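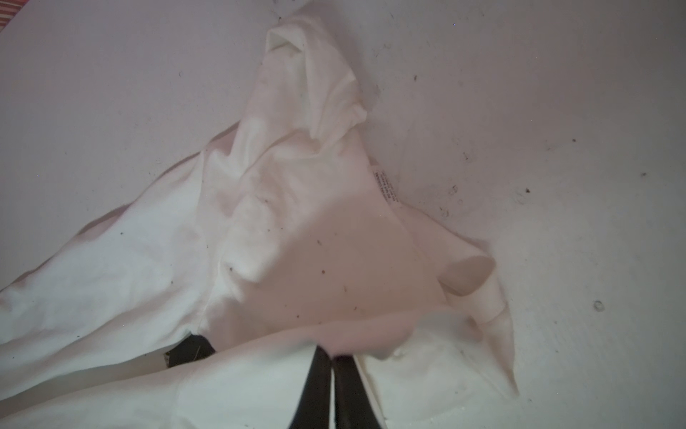
Figure 3. White cotton garment with its sewn-in care label.

Does boiling tap water remove limescale from it? Boiling takes out part of the hardness, the part that settles as scale in the kettle, and leaves the rest dissolved in the water you pour.

4.2 What households believed about hard water

We had expected this to be the shortest part of the study, and it grew into the longest, chiefly because people were so generous with their answers. Of the 1,068 households in Zostville that returned the questionnaire, a great many used the blank space at the end to tell us about their kettles, their shower heads, their tea and, in several lovely cases, their grandmothers' tea. We are grateful for all of it, and we have tried to do it justice here, although much of the detail has had to go into the appendix.

The town is supplied from two sources. The older streets on the hill take their water from the Kiker borehole, which passes through chalk and is hard all year round, while the newer estates by the river take theirs from the Najjar reservoir, where the water is a good deal softer. A small number of streets in between may receive either, depending on demand, and we have kept these apart in the analysis — a fiddly business, but it seemed wrong to guess on their behalf.

The first thing to say is that people on the hill knew very well that their water was hard. They had scale to look at every morning, after all. What they were much less sure of was whether it mattered to their health, and a fair share of them told us they had cut down on drinking from the tap for that reason. Calcium and magnesium, the two minerals mostly responsible for hardness, are ordinary parts of the diet, and we had no wish to frighten anybody off a glass of water, so every household that raised the point was sent a short leaflet afterwards (the wording is given in the appendix).

Households by the river tended to worry about different things. Taste and smell came up often, particularly the faint swimming-bath smell that chlorine can leave behind, and several people had got into the habit of standing a jug in the fridge overnight before drinking from it. This does help with the smell, as chlorine drifts off from standing water, and we were pleased to find the habit so widely shared between neighbours.

Jug filters were the most common purchase in both parts of the town. We asked owners how often they changed the cartridge, and here the answers became rather vague, with "when I remember" and "when it looks tired" both turning up more than once. A cartridge left in well past its time can stop doing the job it was bought for, and may let bacteria settle in it, so we think this deserves a proper question of its own in any later survey. The Jirneo questionnaire, from which we borrowed our layout, asks only whether a filter is owned.

We also visited 25 homes in March to take samples at the kitchen tap, once first thing in the morning and once after the water had been running for a while. The visits were cheerful affairs and usually ended in a cup of something. Hardness at the tap matched the supply we had on record in every home outside the mixed streets, and within those streets it varied from one visit to the next, much as the residents had told us it would. Some of them had worked this out simply from the way their soap lathered, and we have set their remarks beside the readings in the appendix.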